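Visit report: Skasari simulation suite, Prerbridge demo center

Skasari opened its Prerbridge demo center to outside integrators in March, and we took one of the afternoon slots. The company sells a simulation package for tabletop manipulation: scene generator, physics, camera rendering and a scoring tool, under the product name Ernska. We went to find out whether it could replace part of our bench testing for pick-and-place policies. The visit ran from 1 p.m. to a little after 5.

The center takes up one floor of a former printing works. There is a reception area, a room with 15 workstations, and a server closet behind glass. Visitors are given a login and a task sheet and left to work through it, with an engineer walking the room. We preferred this to a slide deck. The slides came anyway, at the end, and took half an hour.

Installation

Ernska ships as a container image plus a separate asset library. On the demo machines both were already in place, so we can't comment on a clean install. Startup to first rendered view took under a minute. The configuration is a single text file per task. Keys are named sensibly, but units are mixed: object sizes are in millimeters and camera offsets in meters. We lost ten minutes to this and were told it will be fixed in the next release.

The asset library holds 2,285 objects and 700 surface textures, by the vendor's count. Objects are grouped by household category, with a further set of plain geometric shapes for calibration and debugging. Each object has a mass, a friction value and a collision mesh. The collision meshes for flat tableware are simplified, and a dish rim is treated as a solid ring with no undercut. For pushing and placing this is acceptable. For a grasp on the rim it would need checking against a physical part.

Scene generation

The generator, called Fan, is the part we spent most time on. It takes a base task and produces variants by changing the surface, the object poses, the lighting and the camera position. Each variant gets a seed and can be rebuilt exactly. The exercise on our sheet was a placement task, cube into dish, with the surface texture and dish decoration left free. We ran it at the default settings and looked through the start views before any policy was loaded.

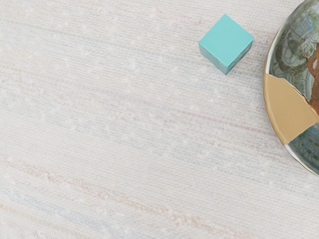
Start view from the placement task: turquoise cube on a woven surface, patterned dish at right.

Render quality is good enough for our purposes. The weave on the cloth holds up at close range, and the contact shadow under the cube is faint but present. The cube faces are very clean, with crisp edges and no wear, and a policy trained only on such objects may be in for a surprise on a real bench. Ernska has a surface-wear option for objects. It was switched off in the demo build.

The dish is the harder item. Busy decoration can confuse a segmentation model that expects a plain plate, and in this view the dish also runs out of the picture at the top and right. Fan allows a minimum visible fraction to be set for each object. The default is low, which lets partial views like this one through. We would raise it for training and leave it alone for stress testing.

Scoring

The scoring tool replays a policy against a fixed list of seeds and writes one row per attempt: success, time, final pose error and a failure code. The demo batch was 3,000 attempts and finished while we were at coffee -- the break was a long one, and the servers are larger than anything we own. There are nine failure codes. Two of them, "dropped" and "released early," overlapped in the rows we read, and the manual doesn't separate them clearly.

Results export to CSV. There is also a web dashboard with filters by texture, object and camera. Filtering by texture was slow with the full batch loaded.

Licensing and support

Pricing is per seat, with a separate charge for the asset library. A quote was promised but hadn't arrived at the time of writing. Customer objects can be imported from a mesh file, and the tool estimates mass from volume and a material setting. Support is by email, with a next-working-day response in the standard contract.

Open points

We did not see deformable objects. The cloth in the placement task is a texture on a rigid plane, and the engineer confirmed that cloth simulation is outside the current version. We also did not see any comparison between simulated and bench results for the same policy. A request for this data has been sent to Skasari, along with a request for a 30-day trial on our own hardware.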